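Where Does the Water Go? A Young Reader's Guide to the Bathroom
Published by the Onuoha Museum of Home and Water, Learning Department
Text by Ekaette Odukoya

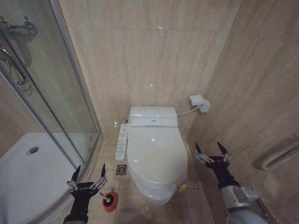
Most people visit a bathroom several times a day and think very little about it. Yet a bathroom is one of the busiest rooms in a home. Clean water comes in through some pipes, and used water goes out through others. Electricity may be at work as well. This guide explains how the main parts of a modern bathroom do their jobs. Words in the list at the end may be new to you.

Water comes in

The water in your home travels through pipes under the street. It is pushed along by a force called pressure. When you open a faucet, you make a gap for the water to escape, and the pressure does the rest.

Near many toilets there is a small metal valve on the wall, close to the floor. A valve is a kind of gate for water. Turning it one way lets water through to the toilet, and turning it the other way stops the flow. Plumbers close this valve before they begin a repair. Please do not turn it yourself, but do ask an adult to show you where it is. Every member of a household should know how the water can be shut off.

What happens when you flush

A toilet bowl always holds a little water. Behind or beneath the bowl is a bent pipe called a trap. The trap goes up and then down again, like a hill. The water waiting at the bottom of the hill makes a seal, and that seal keeps bad smells in the drain from coming back into the room.

When you flush, a large amount of water rushes into the bowl. It pushes over the top of the hill and pulls everything along with it. This pulling is called a siphon. When air gets into the pipe, the siphon stops with a gurgle. Fresh water then fills the bottom of the bowl and the seal is ready once more.

Some toilets stand on the floor. Others hang from the wall and do not touch the floor at all. A wall-hung toilet is held up by a strong metal frame, which is often hidden behind the tiles. The floor beneath it is easier to mop.

A seat that washes

In some homes the toilet has an electronic bidet seat. The word "bidet" is French and is said "bee-DAY." A bidet uses water to wash a person after using the toilet. Long ago a bidet was always a separate basin. Today it can be built into the seat.

Many seats of this kind have a panel of buttons at the side. The buttons may start the water, stop it, or change how warm it is. A small nozzle slides out from under the seat, sprays, and slides back again. Certain models also warm the seat or blow warm air.

An electronic seat needs electricity, so it has a power cord and a plug. Water and electricity are dangerous together. Outlets in bathrooms must be fitted by a trained electrician, and many contain a safety switch that cuts the power very quickly if something goes wrong. Never touch a plug or an outlet with wet hands – and never pull on the cord.

The shower and its tray

A shower enclosure is a small room inside a room. Its glass walls keep the spray in one place. Some enclosures have curved glass, which saves space in a corner and leaves no sharp edge for people to bump into. The glass used for showers is specially heated and cooled when it is made. If it breaks, it crumbles into small pieces.

On the shower wall is a mixer valve. Two pipes lead to it, one carrying hot water and the other carrying cold. The lever decides how much of each may pass. A very small movement can make a large difference, so always test the water with your hand before you step in.

The shower tray is not perfectly flat, even if it looks that way. It slopes gently toward the drain. Water always runs downhill, and the slope shows it the way out. You can test this at home by placing a marble on a clean, dry tray and watching where it rolls. Remember to pick it up before it reaches the drain!

Why is there a drain in the floor?

Some bathrooms have a second drain, set into the floor itself and covered by a metal grate. If a pipe leaks or somebody spills a bucket, the water has somewhere to go. The grate lets water pass but holds back larger things. Under it there is another trap with a water seal. If no water goes down a floor drain for a long time, the seal can dry up, and the room may begin to smell. The cure is simple. An adult can pour in some water.

Tiles and grout

Bathroom walls and floors are often covered with tiles. Many tiles are made of clay baked in a kiln, which is a very hot oven. A kiln for tiles may reach up to 2,000 degrees Fahrenheit. The baking makes the clay hard, and a glassy coating called glaze stops water from soaking in.

Some tiles are given a pattern that looks like marble. Marble is a natural stone with soft lines running through it, called veins. Tile makers can print similar lines on clay before the last baking.

The narrow lines between tiles are filled with grout. Grout begins as a paste and sets hard. It can be chosen to match the tiles or to be darker, so that each square stands out.

Warm towels

A towel warmer is a radiator made of rounded tubes. In some homes hot water flows through the tubes, and in others an electric heater does the work. The warmth dries the towels and also helps to dry the air. Damp air matters, for mold grows well in rooms that stay wet. Opening a window or running a fan after a shower helps too.

Words to know

Glaze: a thin, glassy coating on baked clay.
Grout: the hard filling between tiles.
Mixer valve: a part that blends hot and cold water.
Siphon: a pull that draws water up and over a bend.
Trap: a bent pipe that holds water and blocks smells.

Visiting the museum

Children may see a trap and a siphon working in clear plastic pipes in the Ballau Gallery, Room 106. School groups are limited to 20 pupils at a time and should be booked in advance by a teacher. The gallery is closed each February for cleaning.

Page last reviewed: Oct 2, 2018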